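Skimley Warm Homes: progress report to the grant manager
Second period, to the end of June
Prepared by Tanner Caron, project lead

Where we are

The grant pays for 55 oil boilers in Skimley to be serviced or replaced, and for a shared buying scheme so that households can order heating oil together. We have finished 29 homes. The plan you approved had us further on than that by now, and I don't think the gap will close by itself.

Motovau, our heating contractor, says it can catch up over the summer. It said much the same in the spring. I have asked for a week-by-week schedule with engineers' names against each visit, and so far I have had a page of good intentions. Until the schedule arrives I would treat any completion date in their paperwork as a hope.

Boiler work

The finished jobs have mostly been done well. I went back to several homes without the contractor and the paperwork matched what was on the wall or in the outhouse: nozzle changed, hose changed, flue readings written down and left with the householder. Two homes had no readings left at all, and Motovau has been told to go back at its own cost. 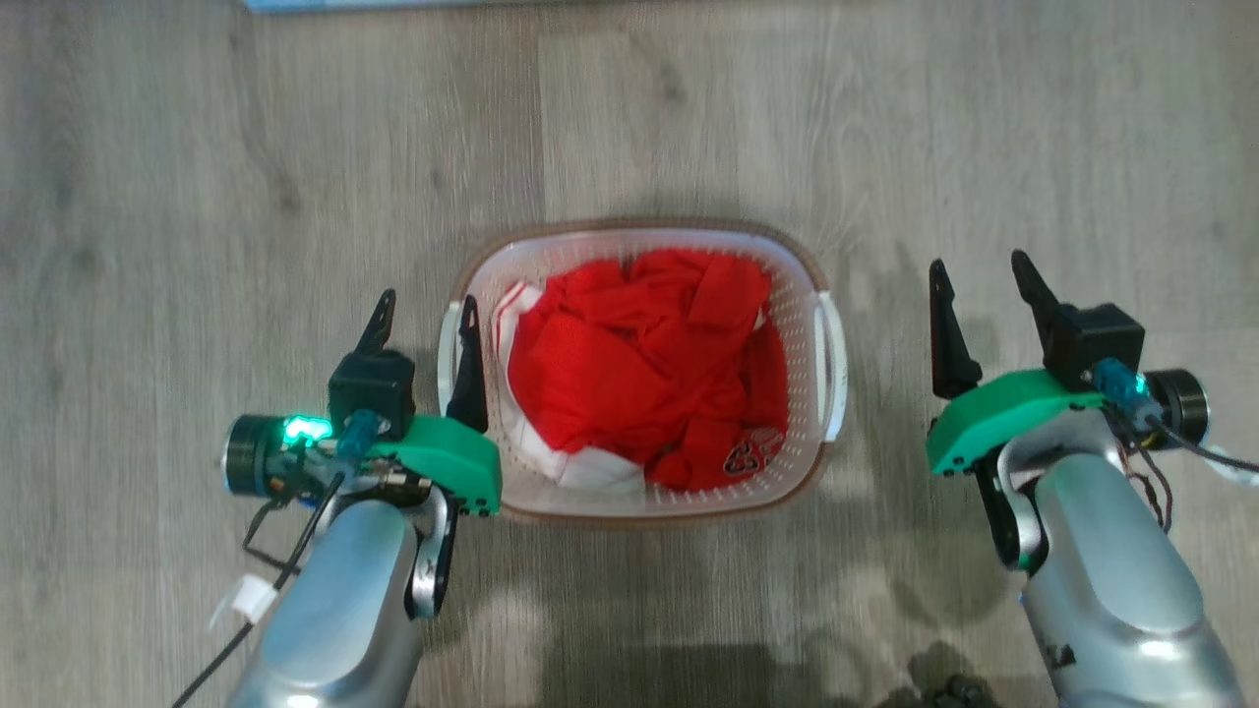

I am less happy with the advice to replace. Motovau's surveyor has marked a good many boilers as beyond repair, and the notes are thin. "Age" is given as the only reason in several cases. An old boiler that burns cleanly and has a sound heat exchanger can have years left in it, and I am not willing to spend your money on the word "age". I have put those replacements on hold and asked Lubis, who have no stake in the sale, to look at each one. Their first visits are booked. They charge for this and I have taken it from the contingency line.

Oil tanks

This was meant to be a small part of the work. The survey has turned up more single-skin tanks than we allowed for, a few of them standing on slabs that have cracked or tipped. We can't sensibly service a boiler and leave a doubtful tank feeding it, so those homes have dropped to the back of the queue while we price the bases.

The standard tank in the scheme holds 1,000 litres. Some households have asked for larger ones to get a better price on a full load. The saving they have been quoted depends on filling the thing in one go, and most of the people asking have told us they can't afford to. I have said no for now.

Group buying

Jilero supply the ordering system and send us a monthly summary. The latest one reports £1,706 saved across the group. I can't confirm it. The figure compares our price with a "typical local price", and when I asked where the typical price came from I was told it was an average of quotes, with no list of the quotes attached. If they were taken in a cold snap the comparison flatters us.

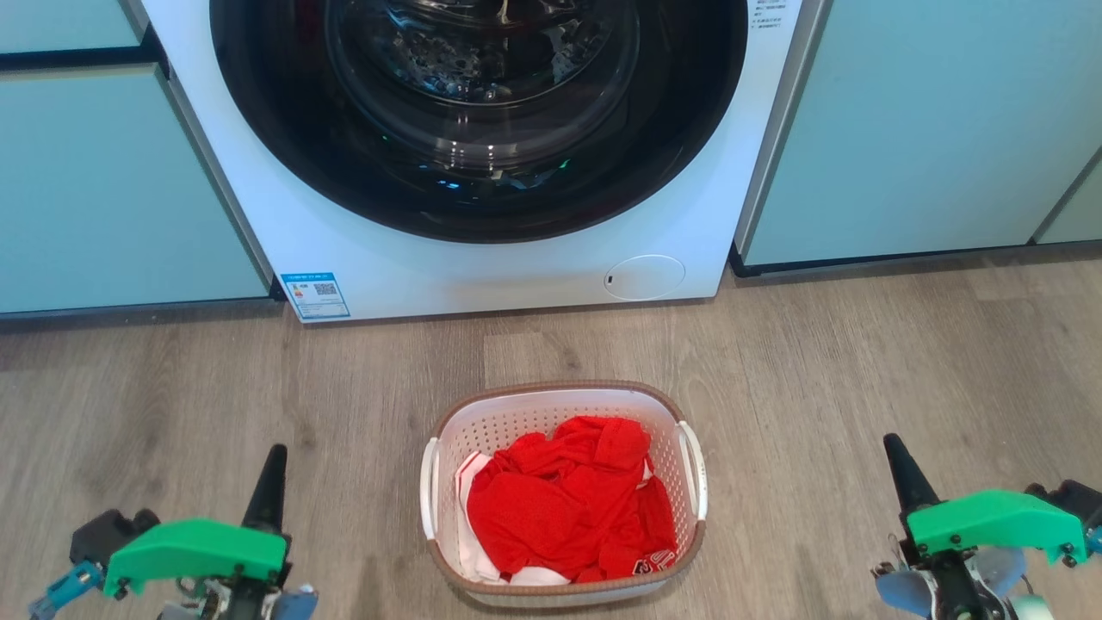
From next month we will ring round for prices ourselves at 10 in the morning on the day each order closes, and write them down. Please don't use Jilero's number in anything public until we have our own to set beside it.

Deliveries have been reliable apart from one missed drop at the far end of the lane, where the tanker driver wouldn't reverse past the parked cars. A smaller tanker went out the day after. The supplier tried to add a charge for it and we have refused.

Spending

Spend is below plan, and I would ask you not to read that as a saving. We have spent less since fewer homes are done. The cost per home is slightly over what we expected, mainly parts, and tank bases will push it up again.

What I need from you

A decision on whether tank bases can be paid for out of the replacement budget. Without it the held-back homes stay held back.

Your agreement to withhold the next stage payment to Motovau until the schedule is in and the two return visits are signed off.

The Lubis findings will follow as a separate note once all the disputed boilers have been seen.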